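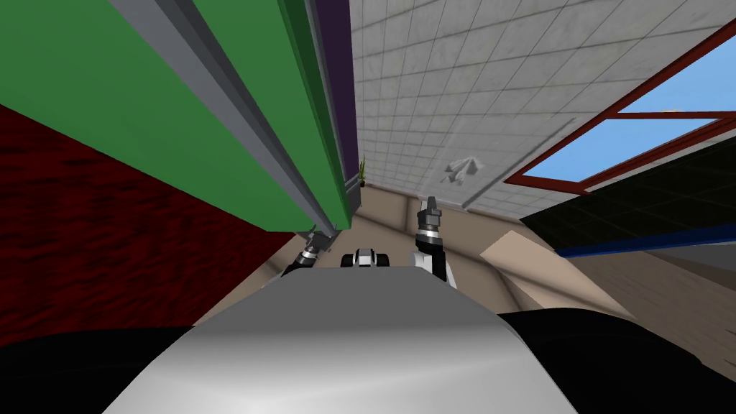 A reader in Doltville wrote in to say that she keeps her old paperbacks in the laundry cupboard and wants to know why the pages have gone wavy. Damp is the answer. Move them to an inside wall in a room you use every day, and leave a gap of 2 cm behind the row for air.

Stand novels upright and snug, but not so tight that you have to yank one out by the top of the spine. Push the neighbours back and grip the book by its middle.

For a musty smell, put the book in a lidded tub with an open dish of baking soda, not touching, and leave it for 8 days. My 1938 Gunberg thriller needed two rounds.
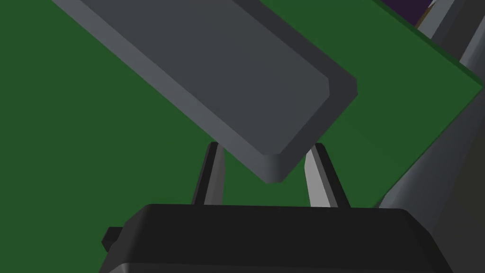 Loose pages can go back in with a thin line of PVA along the inner edge. Slip waxed paper either side, close the book and weight it overnight. Don't use sticky tape — it goes yellow and the glue creeps into the print.

Dust the top edge with a soft dry paintbrush, working away from the spine. Do this with the book held shut.

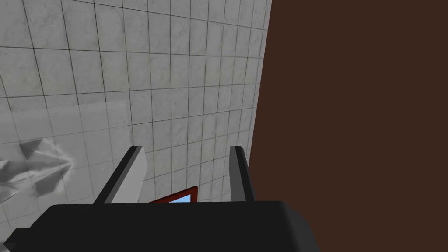
Fat books are harder. My copy of the Vilano trilogy split at page 218, and I now read it propped on a rolled towel so the spine never opens flat. Dust jackets do well in clear polyester sleeves, cut a little tall and folded down. Check the shelves again in April, before the heating goes on.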